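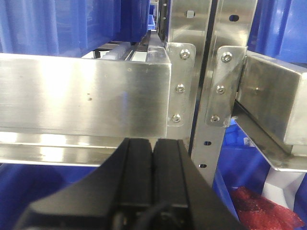 Temps de lecture : 3 minutes

20 juillet 2019

Ça y est, la version 2 de Zetel est sortie, et je vous en parle tout de suite parce que je l'attendais depuis un bon moment ! Pour ceux qui débarquent : Zetel, c'est la brique logicielle que développe la petite équipe de Fimdale pour piloter des bras de préparation de commandes, et c'est celle qu'on utilise chez Cundar pour aller chercher des articles dans des bacs en plastique posés sur des rayonnages en inox. Ceux qui me lisent depuis le début savent combien j'ai râlé contre la première version (pardon encore aux gens de Fimdale, qui ont toujours répondu gentiment).

La grosse nouveauté se trouve du côté de la perception. L'inox, pour une caméra de poignet, c'est une horreur. Les lampes du plafond font des taches blanches sur les tablettes, le bleu des bacs se reflète dans les montants, et l'ancien module prenait assez volontiers un reflet pour un bord de bac. Résultat, le bras partait vers une arête qui n'existait pas, le contrôle de collision bloquait tout, et je me levais pour relancer la séquence. La nouvelle version calcule un masque des zones saturées avant d'estimer les profondeurs, puis elle garde ces zones comme « inconnues » jusqu'à ce qu'une autre vue vienne les confirmer. C'est un peu plus lent sur la première prise de vue, on le sent bien, mais franchement je signe.

J'ai passé la version candidate sur notre banc d'essai, avec le même scénario que d'habitude : approche du rayonnage, passage devant un montant, entrée au-dessus d'un bac, prise, retrait. Sur 677 cycles, 59 arrêts demandant une intervention. Oui, c'est encore beaucoup ! Mais avec l'ancienne version, j'en avais presque 3 fois plus sur une série de même longueur, et surtout je ne savais jamais trop pourquoi. Maintenant le journal dit clairement si c'est la perception qui hésite, le planificateur qui ne trouve pas de chemin ou la commande qui dépasse une limite d'effort. Rien que pour ça, j'aurais payé la mise à jour (elle est gratuite, ne leur dites pas).

Côté planification, le changement est plus discret. On peut désormais déclarer le rayonnage comme une structure répétitive : on mesure une travée, ses poutres, ses montants, ses platines boulonnées, et Zetel recopie le modèle sur toute la rangée, puis le recale avec les images de la caméra. Avant, je saisissais chaque travée à la main, et une erreur d'un centimètre sur une platine suffisait à faire passer les doigts de la pince beaucoup trop près du métal. Le recalage marche très bien sur les jonctions entre poutres et montants, où il y a plein de détails à accrocher : têtes de boulons, trous oblongs, arêtes franches. Au milieu d'une longue poutre toute lisse, en revanche, il flotte, et j'ai pris l'habitude de démarrer toujours depuis un angle.

Deux bémols quand même. Le premier concerne les emballages souples, filets et sachets froissés : l'estimation du point de prise reste capricieuse, et la documentation renvoie à un paramètre de rugosité qui n'apparaît nulle part dans l'interface (il faut éditer le fichier de configuration, j'ai mis une matinée à comprendre). Le second, c'est la compatibilité avec Coman, l'outil de visualisation que beaucoup d'entre nous ont branché dessus. Les nouveaux masques s'y affichent à l'envers, haut et bas inversés ! Le correctif est annoncé pour août. En attendant, un petit script de conversion traîne sur le forum de Fimdale et il fait très bien l'affaire.

Pour la mise à jour elle-même, pensez à sauvegarder vos fichiers de calibration, le format a changé et la conversion ne se fait que dans un sens. J'ai aussi dû refaire l'étalonnage entre la caméra et la pince, sans quoi les trajectoires se décalaient légèrement vers la gauche. Comptez une petite heure, café compris.

Je laisse tourner la version finale cet été et je republierai des chiffres à la rentrée, sans doute avec des bacs plus remplis. Si vous l'avez déjà installée sur un rayonnage peint, racontez-moi en commentaire, je suis curieuse de savoir si le masque sert encore à quelque chose !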